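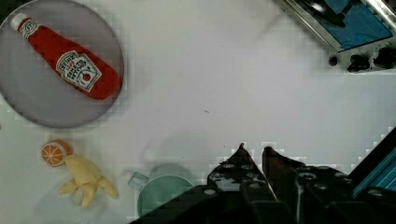 Jun 1, 2020

Monday again, and I have finally cleared out the kitchen cupboards! I've been promising myself since December that I'd do it and today I ran out of other things to put off. Four bin bags (well, three and a carrier). I found a tin of chickpeas older than my sofa, and two jars of the same mango pickle, both open, both with a fork mark in them, so I can't even blame anyone else.

Divya rang in the middle of it and I had her on speaker while I sorted the spices. She's gone mad for her allotment and wanted to tell me about slugs. I got the full slug report. She's trying beer traps next, which seems a waste of a decent lager, but she says the slugs aren't fussy and she's buying the cheap stuff.

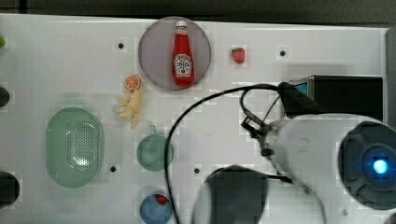
Anyway, tea was chips and a fried egg because by then I couldn't face cooking anything in my lovely clean kitchen. Ate it on the back step in the sun with the radio on. Mohandas from next door leaned over the fence and we had a good long natter, him on his side with a mug and me with egg on my chin the whole time, I found out later. He's painting his shed a colour called Zinia, a sort of hot pinky orange, and I love it, though I'm not sure his wife has been told.

Must ring Mum tomorrow. Also need washing-up liquid, stamps and something for the bus pass form, if I can find where I put it. I had it on Saturday. Bed now, my knees are killing me from all that kneeling.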